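Folding shirts the slow way at Fudenley

11 May 2018
Interview: robotics club

The robotics club at Fudenley meets in the old sewing room, on the second floor past the music lockers. Nathalie Dhillon has run it for 8 years. She teaches Grade 11 physics the rest of the week. Dale Lemieux, who is in his last year and captains the team, joined us after he'd finished a chemistry test he didn't want to talk about.

The club's project this year is laundry. Their entry in the MacDonald challenge has to take a garment that's been dropped on a table and leave it folded, with two arms and no human hands.

"Everyone else picked blocks or cups," Dhillon said. "The kids voted for shirts. I told them it would be harder than they thought and they voted for it again."

The software is called Dredel. Lemieux says the name came from a typo in a folder in the first week and by the time anyone noticed, it was all through the code. Dredel learns from recordings. A student moves the arms by hand controls through a fold, the computer saves the camera views and the joint positions, and later the program tries to do the same on its own.

I asked how many recordings they have.

"We're at 3142," Lemieux said. "Not all of them are good. Some of the early ones are just me getting stuck in a sleeve."
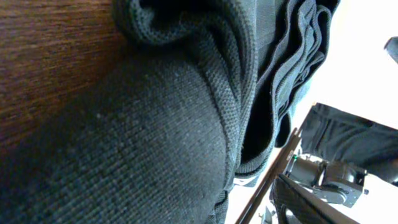 Knits have taken up most of the spring. The club began with tea towels, which lie flat and have four corners, and moved on to clothing in the winter. Lemieux said the trouble with a sweater-weight knit is that it doesn't stay where you leave it. From the wrist camera, a dark one that's been bundled up shows as a rounded mound with a row of thin edges beside it, and the gaps between the layers go nearly black. "You're asking the program which of those edges is the top one," he said. "I can't always tell you that myself."

Dhillon has them keep a paper log as well. Each session gets a page with the garment, the driver, the light in the room and anything that went wrong. She showed me one page where the whole entry under "went wrong" was the word "cuff."

Button shirts came in after the knits. The students had hoped these would be easier, as there's more to see.

"There's a front and a back, there are seams," Lemieux said. "But it still lands in a heap. You spend most of your time working out which bit you've got."
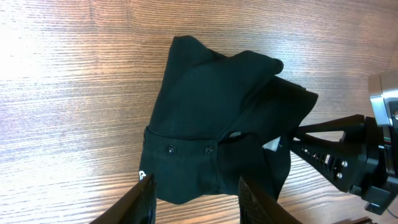
Black fabric, two dark buttons and grippers coming in from two sides.

The arms themselves are a kit from Jotach, bought with money from the school's equipment fund and two bake sales. The students put them together over the first month. Dhillon said there was one weekend when they had to take an entire shoulder apart again over a cable run through the wrong hole, and that she considers that weekend the best teaching of the year.

The club has 26 members on the list. On a normal afternoon perhaps half of them come. They work in pairs, one driving and one watching the screen, and they swap when the driver's hands get tired. Younger students start on the log and move to the controls when they ask to.

"I don't assign it," Dhillon said. "They come and say they want a turn. Sometimes it takes till after the holidays."

I asked Lemieux what he looks at when he's driving.

"The edge," he said. "If I lose the edge I stop and find it again. If you keep going you're only recording yourself guessing, and then it learns to guess."

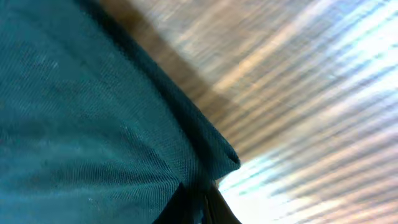
A rolled edge of teal knit against the wood, from the wrist camera.

He had more to say about lighting than I'd expected. Glare off the table washes out part of the view, and the club has tried moving the lamps, closing the blinds and using a different work surface. They decided in the end to record in all of those conditions and let Dredel see the lot. Dhillon wasn't sure about that at first. She'd have kept everything the same and changed one thing at a time, the way she teaches a lab.

"We argued about it for two meetings," she said. "He had a point. The competition hall won't have our blinds."
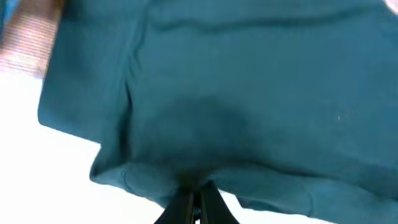
Gripping is the other thing they argue about. If the fingers close on too little cloth, the layer slips out, and if they take too much, the whole garment comes along. Lemieux likes to go in with the fingertips close together and press down before he pinches. On the teal cloth you can see what that does to everything near it, with the folds pulled in toward the grip and the material bunched where the tips meet it. Other drivers come in from the side. Both ways are in the recordings, and the club hasn't settled which one Dredel does better with.

The competition is in August, which is awkward, as Lemieux will have graduated by then. The rules let him compete up to the end of the summer. He's going, and so is his mother's van.

I asked Dhillon what she'd count as a good result.

"A folded shirt would be nice," she said. "I'd like them to be able to explain to a judge why it did what it did, even if it makes a mess of it. They've got the log. They can look it up."

Lemieux said he'd count a folded shirt.

The club meets after school in the sewing room and takes new members at any point in the year. Students who have old shirts to donate can leave them in the bin by the door, washed please, any size.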